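Looking After Woodwind Reeds and Small Kit at Home
Updated 2022-05-16

Most of what goes wrong with a bassoon or oboe between lessons can be put right at the kitchen table. These are the habits I give to my own students and their parents.

Soaking reeds
Use plain water in a small cup. Two or three minutes is enough for a bassoon reed, less for an oboe reed. Don't soak in your mouth if you have just eaten. Stand the reed tip down and keep the thread dry if you can, as wet thread loosens over time. Change the water every day.

Drying and storing
Shake the water out and leave the reed in the open air before it goes in a case. The case needs holes. The plastic tubes that new reeds are sold in have none, and a reed left in one will grow mold within a week or so in warm weather. Ute Diekmann, who taught me, drilled her own with a hand drill and never bought a proper case.

Write the date you started a reed on a slip of paper and keep it in the lid. Use three reeds in turn.

Swabs
Pull the swab through after every session, even a short one. Drop the weight in first and turn the joint over gently. If the swab sticks, stop and pull it back the way it came. Don't push at it with a pencil or a knitting needle. Wash swabs by hand with a little dish soap and let them dry flat.

Cork grease
Put on a thin film, work it in with a clean finger, and wipe off what is left. Once a week is plenty. If the joints are still tight after that, take the instrument to a repair shop. I sanded a tenon cork once and it cost me $40 to have it replaced.

Scraping and filing
Work in daylight from a window on your left if you are right-handed. Lay down a cutting block, never the bare table. For bassoon reeds I use 400 grit wet-and-dry paper, cut into strips the width of a thumb. Take off less than you think you should and play the reed between passes.

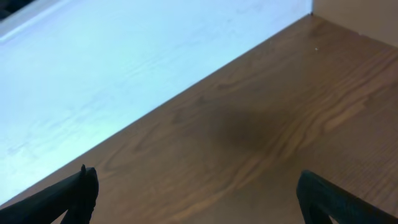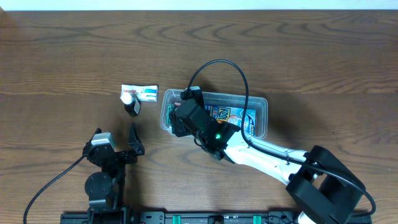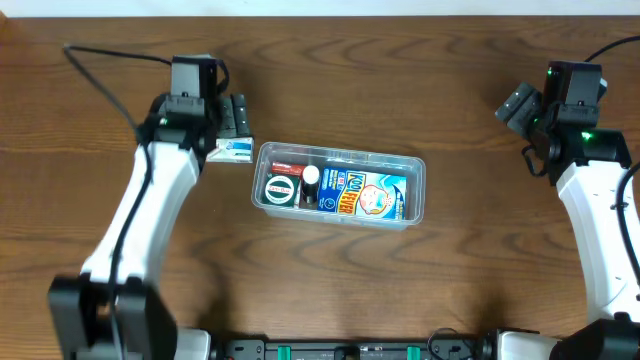 Thread, beeswax, wire, and spare cork get lost faster than anything else a reed player owns. I keep mine in one place and put the lot back before I start playing. A clear plastic container like the one on the wooden table does the job well, and you can check from across the room whether the pliers are in it. Keep knives separate, in a sheath. Dirk Rathjen stores his in an old glasses case.

Screws and springs
Check the rod screws in April and again in the fall. Turn them only until they are snug. A key that feels slow often just has a dirty pad, so try a slip of cigarette paper under it first, closing the key lightly and drawing the paper out.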